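3. Materials and layout

3.1 Block set

All arrangements were built from a single set of painted blocks in four colors: red, blue, green and yellow. The set mixes simple solids (cubes, cylinders, triangular prisms) with outline shapes of the kind found in preschool sorting toys (stars, hearts, hexagons). We kept to these shapes for two reasons. First, each has a common everyday name, so that written descriptions of a layout can be compared without a glossary. Second, several shapes occur in more than one color, which means that neither color nor shape alone is enough to pick out a block. A writer who wants to refer to the green star must give both words whenever a red star is also on the board.

The set was bought from Stokska and used as delivered. Blocks with chipped paint were taken out before layouts were drawn up, and no block was repainted.

3.2 Board and work surface

Blocks were placed on a rectangular board of pale maple strips. The strips run along the length of the board and alternate between lighter and slightly darker bands. We had first planned to use a plain white sheet, but in early trials at the Ullach site the sheet wrinkled and slid, and small shifts of the sheet were recorded as shifts of the blocks. The maple board is heavy enough to stay where it is put. Its banding also gives a weak visual reference for the near-to-far direction, and we return to this in Section 5.

The board rests on a blue metal table with a regular grid of round holes. The table is visible on the margins of the board, and its color is close enough to that of the blue blocks that we treated the board edge as a hard limit: no block in the starting layouts was allowed to overhang it.

3.3 Layouts

A layout is a set of blocks together with their rough positions and any contact between them. We recorded 795 layouts in total. Of these, 269 contain at least one group, defined as two or more blocks that touch or that lean on one another. The rest consist of separate blocks only.

Groups were coded by form. The most frequent forms were the row, the stack and the "house", the last being a triangular prism combined with a cube so that the pair suggests walls and a pointed roof. The house is of interest because describers nearly always name it as one object, even when the prism leans against the cube and does not sit squarely on it. In Figure 1 the blue pair at the left is coded as a house, and the two touching yellow blocks, a hexagon and a heart, are coded as a row of length two. The red star behind them and the red cylinder in front continue the same line, but the cylinder is separated from the heart by a short gap and is therefore coded as a single block.

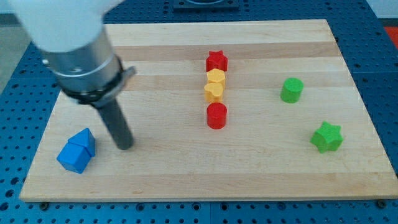 Figure 1. A layout of eight blocks on the maple board. The two green blocks at the right, a cylinder and a star, are coded as singles.

3.4 Coding of position

Position was coded on a coarse scheme of left, center and right, crossed with back, middle and front. Finer schemes were tried and dropped. With a grid of 15 cells, coders disagreed mostly on blocks that lay across a cell line, and the extra cells did not help to separate layouts that readers found different. The coarse scheme leaves some layouts with identical codes — we found 13 such pairs — and these were kept apart by adding a note on which block stands nearest to the front edge.

Lines of blocks need separate treatment. A line that runs from back to front, like the central one in Figure 1, crosses more than one cell and would be split if each block were coded on its own. We therefore record the line first, with its members listed from back to front, and then mark any gap within it. Contact is marked only where it can be seen; blocks that merely look close from a low angle are coded as separate.

3.5 Wording of descriptions

Describers were recruited through the Issahaku reading group and worked from the same instructions. They were asked to name every block once, to give its color, and to say where it stood in relation to at least one other block or to the board. No fixed vocabulary was imposed. "Roof", "wedge" and "triangle" were all accepted for the prism, and "tube" or "can" for the cylinder. Spelling was corrected before analysis and terms were mapped to the shape names used in the Rosley inventory, with the original wording kept in a second column.

Descriptions that left out a block were returned once for completion. Descriptions that named a group as a single object, such as "a little blue house", were accepted as complete only if the member blocks could be recovered from the text or from the describer's earlier entries.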